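4. Recording two-handed demonstrations

Read this section after both Mirketti grippers have been paired and the mapping pass from section 3 is saved. Each demonstration becomes one episode in the Gesum training set.

1. Put the container and the objects where both grippers can reach them. A box, a drawer or a bag will do.

2. Hold one gripper in each hand, fingers pointing at the work area. Check that the light on each camera module is green.

3. Close and open both grippers fully, twice. The software uses this to match finger width to the video.

4. Press Start and wait for the tone. Do the task at a steady pace.

5. Bring both grippers back to the starting pose and press Stop.

Note: Tracking needs surfaces with some pattern or texture. Printed bedding, rugs and shelves work well. A bare white wall does not.

Caution: Keep cables clear of the finger linkage. A cable caught in the jaw can bend a pivot pin.

Results with box tasks

The Fikholm method trains one policy on episodes from many homes. Our current set holds 3414 episodes, of which almost 2000 involve taking items out of a box or putting them in. We dropped 127 episodes where one camera lost tracking for longer than 4 seconds. Policies trained with both camera views did better on soft items than policies trained with one.
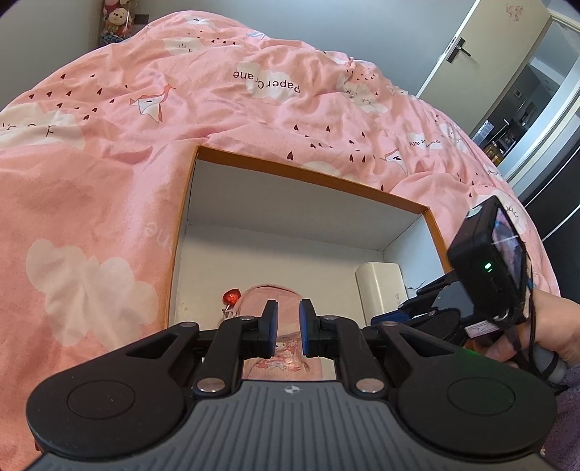
Do both grippers have to move in every episode?
One can stay still, as long as it remains switched on and its camera keeps recording until you press Stop.

6. Review the episode in the viewer before starting the next one. Mark it Discard if an object was dropped outside the work area.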